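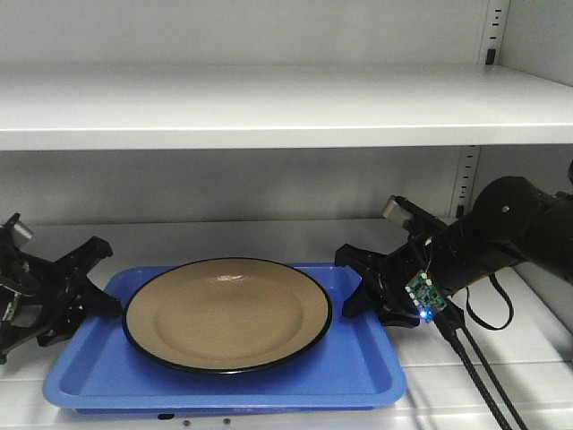
Settled Dust on Indoor Surfaces Near a Busy Road
Student project report, Environmental Science, Druvton College

1. Background

Airborne particles come from traffic, cooking, soil, pollen and many other sources. The larger ones fall out of the air within minutes or hours. The smallest can stay up for days and travel a long way before they land. Our class had already looked at outdoor readings from the edge of town, so for this project our group chose to look at what ends up indoors.

We wanted to know whether rooms facing Findow Road collect more settled dust than rooms at the back of the same building. We expected the road side to be dustier, mostly from tire and brake wear and from grit carried in through open windows.

2. Method

We used 2 rooms on the same floor of the Bhatt Building, one facing the road and one facing the courtyard. Sticky glass slides were laid flat at shelf height and left out for 45 hours in November. Windows stayed shut overnight and were opened as usual during the day. Each slide was then covered, labeled and looked at under a microscope. We counted particles in a marked square of the same size on every slide using the Uro counting sheet from our lab manual.

A blank slide was kept in a closed box for the whole period. Its count was subtracted from the others.

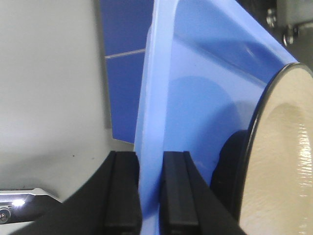
Figure 1. Light-blue plastic held between two black gripper fingers.

3. Results

The road-side room gave an average of 392 particles per square after the blank was taken off. The courtyard room was lower on every slide. Most of what we saw was fibers and pale mineral grains. Dark particles were more common on the road side, but we could not tell soot from tire rubber with our microscope.

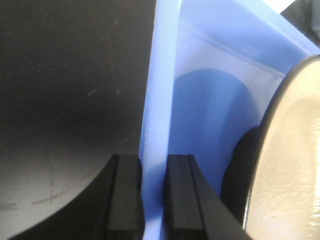
Settled dust is easy to miss, and the color of the surface matters a lot when people judge how clean a room is. Before the slides went out we asked classmates to rate shelves by eye, and they usually picked the darker shelves as the dirtier ones. A dark gray curved surface like the one here shows specks and pale scuffs that might not stand out on something lighter. For this reason we did not use the ratings in our results.

4. Limits

Our slides only caught what fell on them, so the finest particles are probably missing. The handheld sensor we borrowed logged about 3000 readings, but its clock was set wrong and we could not match them to the slides. The courtyard room was also cleaned once during the test. We would repeat the work in spring with more rooms and record the wind direction.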